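Zomlow Community Help > Home and Laundry > Clothes care

White trim band on red top, threads coming loose, how to wash and how to fold?

Posted by Femeo
Wednesday, 8:40 pm

Hello to all. I have a red top with a ribbed band in white, and the band has thin stripes in orange-red on its edges. It is soft, a little fuzzy, and I like it very much. I bought it second hand at the market in Oddale, so I do not know how the earlier owner was washing it.

My problem is in two parts. First, at one place where the band folds back on itself, some white threads are sticking out. It is small now, but I am afraid that each wash makes it bigger. I would like to know if I may cut them or if I must sew.

Second, I am worried for the white. The red is a strong warm colour and I have already lost one white pillowcase to a red sock in the past. Until now I washed the top by hand in cold water, two times only, and the water was slightly pink the first time. Can it go in the machine with other clothes?
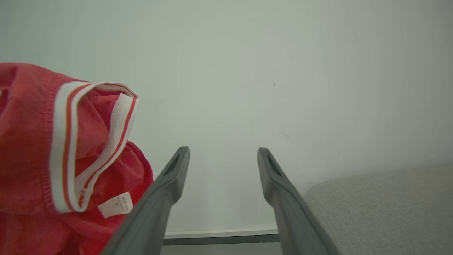

I tried also to read the care label inside, but the print is so tiny that I gave up, even with my reading glasses on. I know the washtub symbol but the rest I can only guess.

And one small extra thing. When I fold it, the band always twists and makes a lump in the middle of the pile. I have one shelf only for my tops, so the lump is annoying. Maybe there is a better way to fold than mine (arms in, then in half).

Thank you in advance, and sorry if some words are wrong, English is my third language.

2 replies

Dela Peña
Member, 353 posts
Wednesday, 9:55 pm

Hi Femeo, your English is good, do not worry. Mine is also learned from the radio and from my neighbours.

For the threads: please do not pull. On ribbed trim a loose thread can belong to the seam, and when you pull it the seam opens. Turn the top inside out and look where the threads begin. If they are only the cut edge of the trim, you can trim them short with small sharp scissors and leave a few millimetres. If the seam is open, even a little, close it first by hand and cut after.

For closing I use white polyester thread and a ballpoint needle, the kind for knits, because a normal needle can make a hole in the ribbing. Make small stitches, and after every 4 stitches stretch the band gently with your fingers. If the thread pulls tight before the fabric does, your stitches are too tight and they will break the first time your head goes through. I have learned this with a child's jersey, which I had to repair three times in one winter.

For the colour: pink water in the first wash is quite normal for red, but I would not yet trust it with whites. Do this test. Wet a white cotton rag, press it on the red part in some hidden place, for example inside the hem, and hold it for a minute. If the rag stays white, you can wash the top in the machine, cold, inside out, together with dark or red things. If the rag is pink, continue by hand a few times more and test again.

The most important is the drying. Do not leave it wet in a heap, not even for one hour. When the wet red lies on the white band, the colour can travel, and I have seen a nice rugby top ruined exactly so. Roll it in an old towel, press, then lay it flat with the band pulled straight. Not in full sun, the red will fade on the shoulders.

About the label, take a photo of it with your phone and make it bigger on the screen. It works better than glasses. If there is a circle inside a square with a cross on it, no tumble dryer.

For the folding, lay it face down and smooth the band flat with your palm before you fold anything. Then sides to the middle, sleeves back, and fold from the bottom up in three parts. The band stays on the top and it does not make the lump.

106 people found this helpful

oddale_mum
Member, 149 posts
Thursday, 7:10 am

I just chuck mine in with the coloured load and a colour catcher sheet, never had a drama. For the threads a dab of fray glue from the craft shop is heaps quicker than sewing. Might go a bit stiff and scratchy on the neck though, so put only a tiny bit. I roll my tops instead of folding, they stand up in the drawer, but I guess on a shelf they would fall over.

Femeo
Thursday, 6:25 pm

Thank you both. I made the rag test and it came a very light pink, so I stay with hand washing for now. The phone trick is good, I could read that it is cold wash and no bleach. I will buy the ballpoint needles on the weekend. Is size 80 correct, or do I need smaller?

Dela Peña
Thursday, 7:02 pm

For hand sewing the numbers are different, 80 is for the machine. Ask in the shop for hand needles with ballpoint, size 9 or 10.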